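Hi, I'm Apolline Joly, and I run Piltum out of two rooms above a print shop in Altness. We help small companies work out what a robot is going to cost them before they sign for it (and sometimes we talk them out of it, which is bad for business but good for my sleep!).

I started out on the buying side. My first big order was an arm for Kiều, and I had the arm priced to the dollar and hadn't put down a cent for outlets, cables, spare finger pads or the table it was going to sit on. That came to 710 dollars in February, out of a budget that was already closed. I still have the receipts.

So now the small stuff goes in first. Our planning sheet has 43 lines, and the robot is line 12. We ask how many things need to be plugged in, who is going to replace worn parts, where the chargers live, and how long your team can wait if delivery slips. We've used it on jobs with up to 50 stations, and on Prikance, our own little test bench, where we try out fiddly cable and charger handling before we tell a client to pay for it.

A first plan is 1,000 dollars flat, and you keep the sheet whether you buy anything or not. Write to me with your floor plan and your real number, even if it's small. I like small ones, they make for a more interesting afternoon.
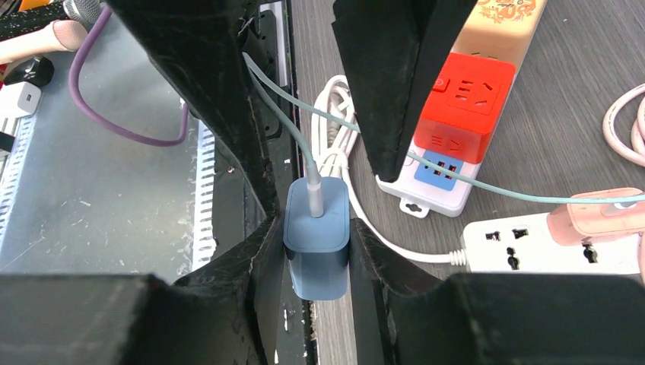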